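The dressmaker of Cindbridge

The workshop is on the first floor, above a shop which sells keys and repairs shoes. To reach it you must pass through a narrow yard and climb a stair that turns two times. I arrived at ten in the morning, in February, and the window was already covered with steam from the iron.

The owner asked me not to print her name. "My customers know it," she said, "and the others can ask them." She has sewed in Cindbridge for twelve years. Before this she worked in Viso, in a factory for work clothes, where she made the same pocket for seven months. She does not speak badly of this time. "After so many pockets your hands know what is straight," she told me. "You can think of something else, of your supper, and the line is still straight."

I wanted to know how a person decides to leave a salary for a room with one window. She needed a while to answer. Her aunt had left her a sewing machine, an old Fletell, very heavy, and she had no place for it in her flat. So first she rented the room for the machine, and only after some weeks she began to work in it herself. The first customer wanted trousers made shorter. The second one wanted the same trousers made longer again, for her brother.

Today most of the work is alteration and repair. New dresses are perhaps a small part, she said, mostly in spring, when there are weddings. She keeps a notebook in which each job has a number, and on the day of my visit she wrote number 2532. It was a coat lining. She showed me how the old lining had opened under the arm, and explained that this is nearly always the first place. "People buy a coat for standing still," she said. "Then they must catch a bus."

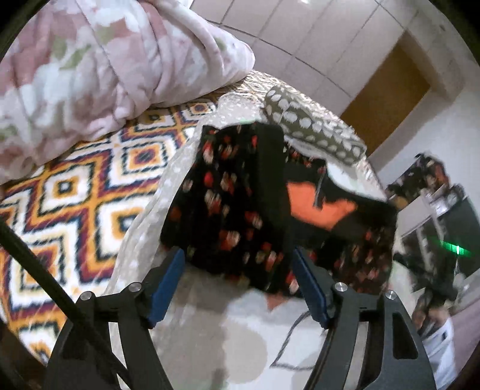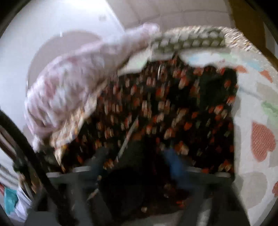 We spoke for a long time about cloth, because it is the subject she likes best. She prefers wool to all other materials, as it forgives mistakes and can be shaped with steam. Viscose she respects but does not love. It moves under the needle, and it becomes longer when it hangs, so she leaves a skirt on the hanger for two nights before she makes the hem. About patterns she has strong opinions. A small print, like little red and orange flowers on black, is in her view the kindest cloth for a beginner, for the eye goes to the flowers and a seam which is not perfect disappears between them. Stripes are the contrary. "With stripes, everybody in the street can see what you did," she said, and she laughed.

I asked if people repair more than before. She thinks yes, but in a different way. When she began, it was older people who came, with good clothes they had worn for many years. Now there are also students, who bring cheap clothes and want to keep them. Sometimes the repair costs more than the garment did. She always tells them the price first, and she is surprised how often they say yes.

There are things she refuses. She does not repair leather, and she does not change a wedding dress in the last week before the wedding. She did it once, for a bride from Gil, and she sewed until four in the morning. The dress was fine. "But I was not fine," she said, "and I was invited to the party."

In the evenings she teaches, two pupils at one time and never more, because she wants to see their hands. The first lesson has no machine in it. They thread a needle, make a knot and sew a button, then cut it off and sew it again. Some pupils find this boring and do not return. Those who stay make a cushion cover, then an apron, and after that whatever they want.

When I left, a man was waiting on the stair with a jacket over his arm. The zip was broken. She looked at it in the doorway, pulled it up and down, and told him to come back after lunch.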